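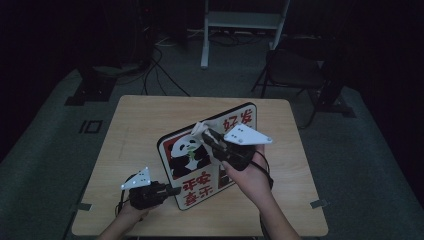
Figure 2. Decorative sign with a cartoon panda and the wishes "好发" and "平安喜乐", set out on a table.

3.2 What people keep by the door

I went into this part of the study expecting to write about shoes. We had asked 286 households in Fakasdale to tell us what sits within arm's reach of their front door, and I figured I'd get racks, umbrellas, a bowl for the keys. I did get those (so many bowls!). But the answers that ran longest were about good-luck objects, and people wanted to talk about them well past the end of my question sheet.

Printed wishes like the ones in Figure 2 came up again and again. "平安喜乐" is a wish for peace and joy, and folks who owned something with those words on it usually told me who gave it to them before they told me what it said. One woman on Boersma Street had moved hers through three apartments and could list every wall it had hung on.

Demetrius Dvorak, my co-author, coded the interviews separately and sorted the objects by where they came from – gift, purchase, or left behind by a former tenant. I'd lumped the last two together, and we argued over that for most of August. He won. Left-behind objects turned out to have their own rules: tenants dusted them, moved them a little, and almost never threw them out.

Price mattered less than I'd guessed. The Zidora survey we borrowed our questions from has a cost item, and plenty of our people skipped it or wrote "no idea" in the margin. We dropped it from the tables in Section 4.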